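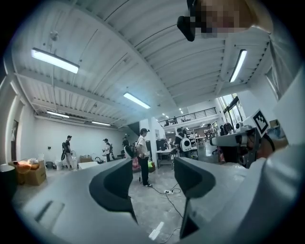

# Laying out a practice bathroom in a big open room

If you have ever tried to plan a bathroom on paper and then found you couldn't open the drawers without standing in the bath, this one is for you! We lay bathrooms out full size on an open floor, with real fittings and no plumbing, and walk about in them until they feel right. It is cheap, quick to change and much more fun than squared paper.

I learnt the method from Yaqin Xia when we were both working on the Drostthorpe flats, and I've hardly changed it.

## What you need

- A flat, hard floor with plenty of space on all sides. Concrete is lovely for this, as tape sticks well and comes up clean.
- A bath, a toilet and a basin or vanity unit. Seconds and returns are fine.
- Low-tack tape in two colours, one for walls and one for door swings.
- A long tape measure, chalk and a pad of paper.
- Flattened cardboard to slide under anything heavy.
- At least one helper who will tell you when an idea is bad.

## Step 1: Tape the walls

Start with the longest wall and work off it. Measure both diagonals before you go any further. If they match, your corners are square, and if they don't, shift one corner and try again. The room we use as our standard small bathroom is 2722 mm on the long side, and I still check it every single time.

Mark the door next. Use the second colour for the full sweep of the door and not only the gap in the wall. You'll be surprised how much floor it eats.

## Step 2: Bring in the bath first

The bath is the biggest thing in the room and everything else has to be polite to it. Two people for an acrylic one, more for steel or iron, and always lift from under the rim at both ends. Put cardboard down, set the bath on it, and nudge it from there.

With a freestanding bath, try it in three places before you settle:

1. Along the long wall, with a hand's width behind for cleaning.
2. Across the far end, under the window.
3. Out in the floor, if you have the space. It looks wonderful, but go round it with a mop before you fall in love.

## Step 3: Toilet and vanity

Chalk a centre line on the floor for the toilet and measure out from it to each side. We allow 453 mm as our own minimum from centre line to the nearest wall or cabinet. Sit down on it (lid closed, please) and check your elbows and knees.

For the vanity, pull every drawer right out. Then have someone stand in front while another person squeezes past to the bath. Unai Aranda always does this carrying a full laundry basket, and I've copied him ever since - it finds problems that empty hands never will.

## Step 4: Walk through a morning 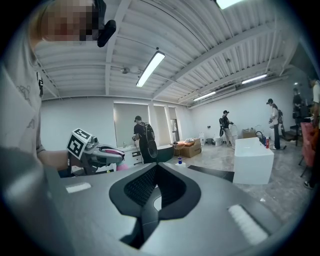 Go through the routine as if you were late for work. Come in, close the door, use the toilet, wash your hands, reach for a towel, step into the bath and out again. Say aloud what you are reaching for. Where does the towel go? Where is the light switch? Swap over and let somebody taller or shorter have a turn.

Whoever is watching should put a chalk cross wherever a person stops, twists or bumps into something. A cluster of crosses means that corner needs another go. Move one fitting at a time, so you know which change made the difference.

## Step 5: Write it down before you tidy

Measure each fitting from two walls and note it on a sketch. Add the height of anything you pretended was there, such as a mirror or a shelf. Our mirrors usually end up higher than people first ask for.

Then lift the tape slowly, at a low angle, and sweep up the chalk. Dry brush first and damp mop second, or you'll be left with a grey smear.

## A few extras

- Keep all the boxes until the end. A tall one makes a decent stand-in for a cupboard.
- Lay two versions side by side if the floor allows. Going straight from one to the other is brilliant for settling arguments.
- Do one run with the lights low, for the half-asleep trip at three in the morning.
- Leave taps and wastes until the positions are fixed, then chalk in the pipe runs.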